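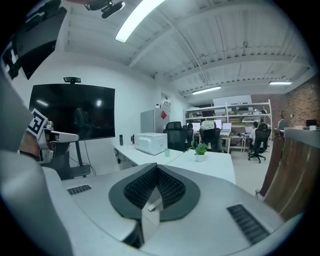 Two hand-held grippers, the one on the left carrying a square black-and-white marker

Newsletter > Summer > Afternoon of Remembrance

Home News Arranging a Funeral Bereavement Support Find Us

Afternoon of Remembrance at Alarholm, Sat 29 June

It hardly seems a year since we were last writing to you about this, but the roses by the chapel gate are out again and so it must be time. Our Afternoon of Remembrance will be held in the chapel at Alarholm, starting at 2.30, and everyone who has lost somebody is welcome, whether we looked after the funeral or another firm did, and whether it was last month or a very long time ago. Iordache & Daughters held the first of these afternoons in 2000, in the old front parlour on Postden Road, with borrowed chairs and a kettle that kept tripping the lights. A few of the families who squeezed in that day still come, and it is always lovely to see them (and to be told off by them about the parking, which we'll get to).

The order of things will be familiar to most of you. There is a welcome, then a hymn, then the reading of the names, which this year runs to 172. We know that sounds a great many, and it does take a good while, but each time we have talked about shortening it we've had letters asking us please not to, and so it stays just as it was. The names are read by two of us turn and turn about, slowly, with a piece of music halfway through so people can stretch their legs or have a quiet minute. After the last name the candles are lit. You are welcome to come forward and light one yourself, or one of us will gladly do it for you if you would sooner stay in your seat. 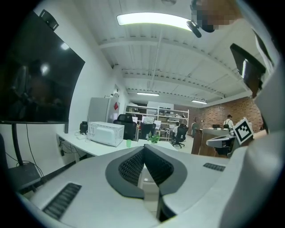 If you would like a name added, please let the office have it by the Wednesday before, with the spelling written out in capitals if you can manage it. We do try very hard with the spellings. Last June we said one gentleman's surname wrong in front of his whole family, who were very kind about it, but we would dearly like to get them all right this time, so do tell us how a name is said if there's any doubt at all! Nicknames are fine too. If everybody knew your mother as Bunty then Bunty she should be.

Music this year comes from the Trivby Singers, all 13 of them, which will be a snug fit beside the organ. They will be singing two pieces on their own and leading us in the hymns, and they have asked for suggestions for the closing one. At the time of writing "The Day Thou Gavest" is well ahead and "Guide Me, O Thou Great Redeemer" is second, with one rather hopeful vote for a Vera Lynn number.

Flowers are always welcome. A single stem from the garden is just as nice as anything from a shop, and there will be big vases at the front to put them in. Afterwards the flowers go over to the nursing home at Postden, apart from any you want to take to a grave yourself. We'd ask you not to bring anything in glass, please, or helium balloons, which we are no longer able to release.

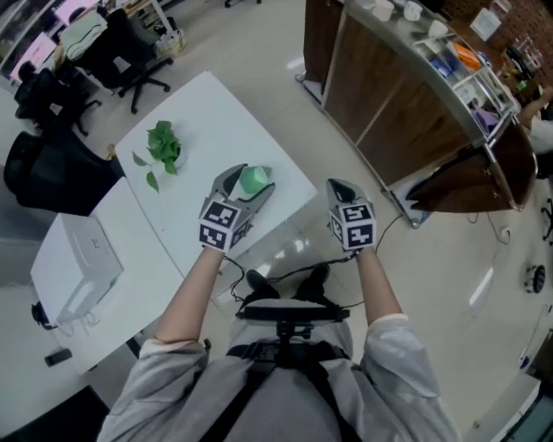 Tea will follow in the side room and there is no charge for any of it. There will be sandwiches, scones and at least one cake without nuts. A plate of something home-made is never turned away, but please pop a label on it saying what's inside. There will be a collection basket near the door for the Trivby hospice garden, with no obligation whatever.

Now, the parking. The yard behind the chapel has to be kept clear for our own vehicles, so please use the field on the Postden side, which will be signposted from the crossroads. It slopes a bit, and sensible shoes would be wise if we've had rain. Anyone who finds walking difficult can be dropped at the chapel door, and there are wheelchairs we can lend if you ring beforehand. The hearing loop has been mended and works best from the left-hand pews.

For those who can't be with us, the book of remembrance will be open in the front office all through the following week, during the usual hours, and we can post a candle to you if you would like to light one at home at the same time.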